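To see what a company has really promised when it announces a multi-year investment plan, work from the filing and keep the press release for later. These steps use the plan Zisari published in May, but they fit most large manufacturers.

## Before you start

You need the announcement, the last annual report and a blank spreadsheet. Allow 70 minutes for the first one you do.

## Steps

1. Write down the headline total and the years it covers. Zisari gives $3,272 million through its Nolex and Martens units.
2. Find last year's capital spending in the cash flow statement. For Zisari it was $1,063 million.
3. Multiply last year's figure by the number of years in the plan. Zisari's runs for two, so the baseline is $2,126 million.
4. Subtract the baseline from the headline total. The remainder, $1,146 million, is the increase over spending at last year's rate.
5. Split the total by business line. If the announcement only names "core businesses," check the segment notes.

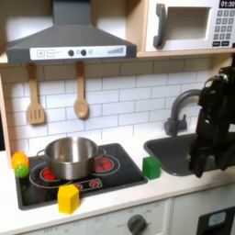 6. Look for money already announced. The Grustov plant shows up in an earlier release, so mark that row "repeat" and leave it out of the increase.
7. Copy any conditions, such as permits or tax credits, into a notes column.

## Checking job numbers

Treat direct and supplier jobs as separate rows. If the company gives one combined number, enter it once and label it "combined."

Kátia Guimarães
Updated Jun 23, 2025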